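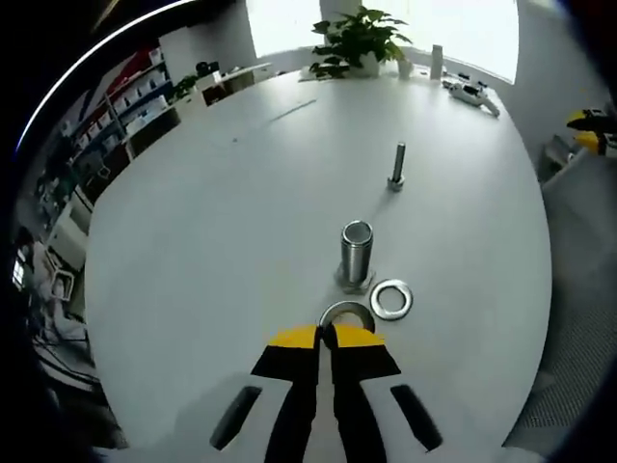 Washer and bolt set, gripper at the near washer. Yellow fingertip covers fitted.

Dropped washers on the Nivia hand tool: October gallery

Picture and notes by Divina Fajardo, Pasbridge bench group. Fault review by Kristine Padilla.

The fault was logged on a Wednesday as item 217. During a session of 60 picks on loose hardware, the Nivia tool dropped the part on 20 of them. All of the drops were washers. The bolts gave no trouble in the same session, upright or lying down. Nothing was damaged and no one was hurt, but a falling washer can roll off the table, so the item was filed under safety as well as function.

Parts in the picture: two silver washers in front, a thick bolt standing on its hex head behind them, and a slimmer bolt farther back. One washer lies flat with its hole facing up. That pose gives the fingertips only the thickness of the ring to close on.

Fingertips: the covers are the soft Trudmont type. Padilla traced the drops to covers creeping forward on the fingers under load. Once a cover has moved, its end folds before it grips, and a thin part slides out during the lift. A thick bolt shank sits deeper between the jaws and hides the problem.

Force readings: no help. The Yan logger reported a normal close on every dropped washer — it measures at the jaw, behind the cover, and a folded cover reads the same as a held part.

Interim rule: pull each cover by hand before a session and replace it if it slides. Covers come off the tool after 4 sessions whether they slide or not. Keep feet clear of the table edge on washer picks.

Item 217 stays open until the bonded covers have been run on the same parts.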